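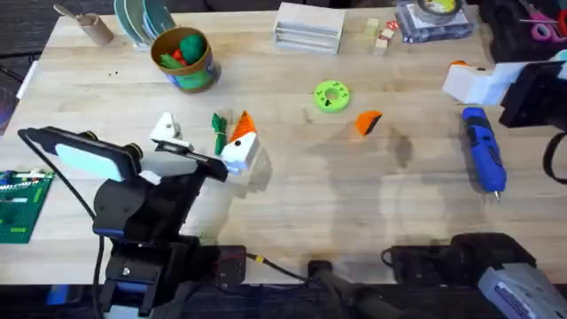

Fig. 1. The butcher-block table with the test objects set out.

3. Choice of surface and objects

The project began as a study of storage and became a study of one table. Our original title mentioned "shared workspaces" in the plural. We had access to one, so the plural went in January.

The question was simple enough: do people put things back where they found them if the place is obvious? We took the far side of the table as "home" and anything nearer the middle as "away". In Fig. 1 the cardboard tube, the stack of round discs and the printed cup with its green and red contents are all at home. The green ring, the small orange wedge and the blue cordless screwdriver are away. The white block with the orange cap was classed as away too, after a longer argument than it deserved.

We logged 131 returns over the study. Of these, 80 went to the right place, using the Skilgate sheet (Appendix B) to settle disputes. The cup did best. People seem to understand cups. The screwdriver did worst, and was twice recorded as missing by someone who was holding it.

The small green figure was not on the original list. It was added at the Mendoza stage, when we needed an object with no sensible home at all, and it has performed that role faultlessly.

3.1 Problems

Light wood shows shadows well and pencil marks even better. Our first layout was drawn straight on to the table and took an afternoon to rub out. Later layouts used paper.

The dark carpet gave us more trouble. Small parts dropped on it were counted as lost after 59 seconds, a limit picked by the member of the group with the worst knees. Results for dropped parts are in Table 4.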